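Clelora Planning Software Moves to Second Stage of Simulation Testing

The Gombridge Institute has begun the second stage of testing for Clelora, its motion planning software for robot arms that work close to people. The new stage concentrates on handovers and light contact, where the planner must decide how near a gripper may come to a person's hand and from which direction.

All tests are run in simulation. Kenji Iwasaki, who leads the planning group, said the approach allows the team to repeat a difficult case with small changes to the hand's pose, the lighting or the objects on the table. The current library holds 738 tabletop layouts, of which 134 place a hand palm up within the arm's reach.

The palm-up layouts have received the most attention this winter. With the gripper pointing down at the base of the thumb, its tip overlaps part of the hand in the camera view, and the arm throws a shadow over the palm. The perception module must still report where the hand lies – and how certain it is – before the planner may continue.
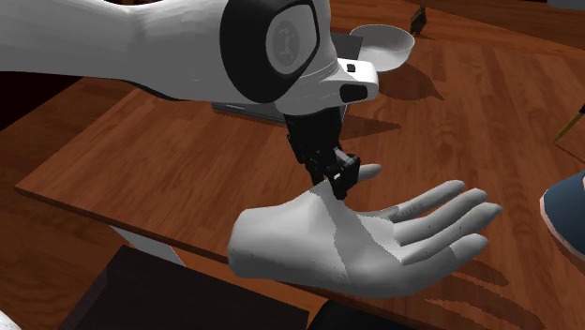 Changes in This Release

Clelora now keeps a separate safety margin for each finger in place of a single margin for the whole hand. The replay tool, developed by Bukola Adeleke, lets staff step through a recorded plan and see which margin limited the motion at each point. Plans that fail a check are saved with their full settings.

Partner laboratories at Pruitt may request access to the release through their usual contact. A report on the second stage is expected in August.

Related Items
Brodent Joins Shared Simulation Program
Updated Guidelines for Storing Test Logs
Short Course: Introduction to Motion Planning

Contact the Newsletter Office | © 2022 Gombridge Institute | Back to top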